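Filed under: Opinion, Home & Tech

My mum wants a robot that sews on buttons. I keep telling her the stitching part is coming along nicely - just look at what a machine can hold.

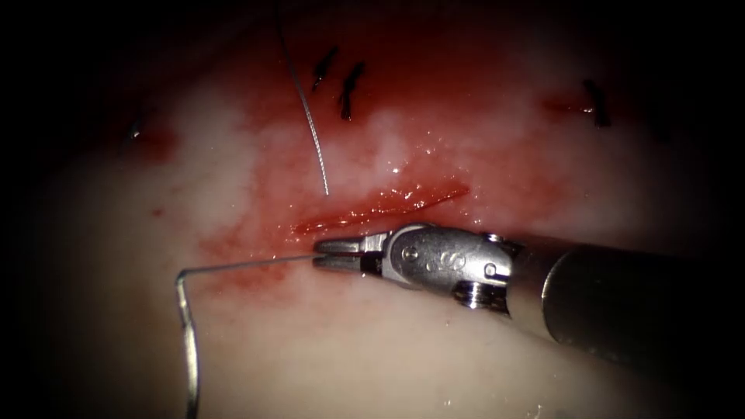
Suture in the jaws, just below the cut.

Mahnaz Ghasemi, who mends coats for a living, wasn't bowled over. Tissue is slippery, she said, but so is lining silk, and she charges 48 quid for that!

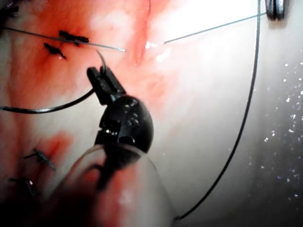 Celberg, Nov 5, 2025

I'd still not trust one with my duvet cover. A curved needle, fine. Finding the other sock is years off.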